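Subject: Re: Kitchen scene pack, worth the license?
From: Samer Mansour
To: sim-manipulation list

Horácio,

I have been running the Demari kitchen pack on our license for most of June, so I can answer some of this. Two renders from the counter layout are inline, both with the stock materials and lighting.

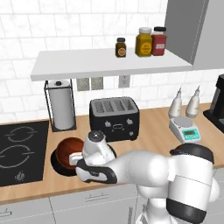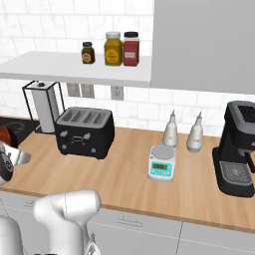

Demari kitchen pack, counter layout with the white arm. Bowl grasp in the first render, scale and espresso machine end of the counter in the second.

My answers are under your questions.

Horácio Mendes wrote:
> We are choosing between the Demari pack and building our own
> kitchen on top of the Jonent assets we already have. Before I ask
> for money I would like to hear from someone who has used it for
> more than a demo. First question: is the clutter real geometry, or
> is it baked into the background?

Real geometry for everything on the counter and the shelf. The toaster, the scale, the squeeze bottles and the jars are all separate bodies with their own collision meshes. You can move them, delete them or swap them from the scene file. The wall tiles and the outlet plates are one static mesh, and you cannot edit that without going back to the source files, which are not part of the base license.

> Second: how good are the contacts? Our problem with the Jonent
> bowls was that the fingers sank into the rim and the grasp looked
> fine until you lifted.

Better than Jonent, with some work. The bowls ship with a convex decomposition of 8 pieces, and that is too coarse at the rim for a thin finger. I rebuilt ours at a finer setting and the sinking went away. The first render is from a run with the rebuilt mesh. A tilted bowl on top of another dish is the case I would test first, because small errors in the stack show up quickly there.

I ran 3,928 bowl episodes after the rebuild, with start positions varied over the counter. Of those, 2,291 ended in a grasp that held through the lift. That number says more about my policy than about the pack, so please don't quote it as a benchmark. What I can say for the pack is that I went through the failures and did not find any that came from bad collision geometry. With the stock mesh I had plenty.

> Third: does anything articulate? The product page says
> "interactive kitchen" and does not say much else.

Some of it. The lower drawers open, with joint limits and friction set to sensible values. The toaster levers move. The scale display is a texture, so if you want it to show a weight you have to write that yourself. The portafilter on the espresso machine does not come out. I asked support and was told it is planned, with no date given.

> Fourth: did you have trouble importing your arm?

No. I used our usual description file and the only thing I changed was the base height. Check your reach before you commit to a layout. The counter is long, and from our base position the arm is comfortable at the bowl and gets awkward past the scale. I ended up keeping 2 base positions in the config and picking one per task.

> Last: what does the render look like to a camera policy? We got
> burned by Aguiar, where everything was so clean that nothing
> transferred.

It is on the clean side. Shadows and surface detail are decent, and the printed labels on the jars help. But the counter has no crumbs, stains or scratches. We add those with Dustent as a post step and it works well enough. It does slow down rendering, so I only turn it on for the training sets and leave it off for debugging. I have not finished our transfer tests and would rather not guess at the result.

A few things you did not ask:

The license is per seat and not per machine. You can run it on a whole cluster under one seat, but only one person may edit scenes. If two of you plan to build layouts, budget for that.

The docs are thin on randomization. The sample script moves objects but does not check for overlap, so every so often you get a bottle standing inside the toaster. I wrote a small check for this and can send it to you.

Updates have overwritten my edited meshes once. Keep your own versions in a separate folder and point the scene file there.

If you already have people who know the Jonent assets well, building your own is possible, but I would count on the collision work taking longer than the modeling. For us the pack was worth paying for. I would ask them for the trial and put your own gripper on the bowl before deciding.

Samer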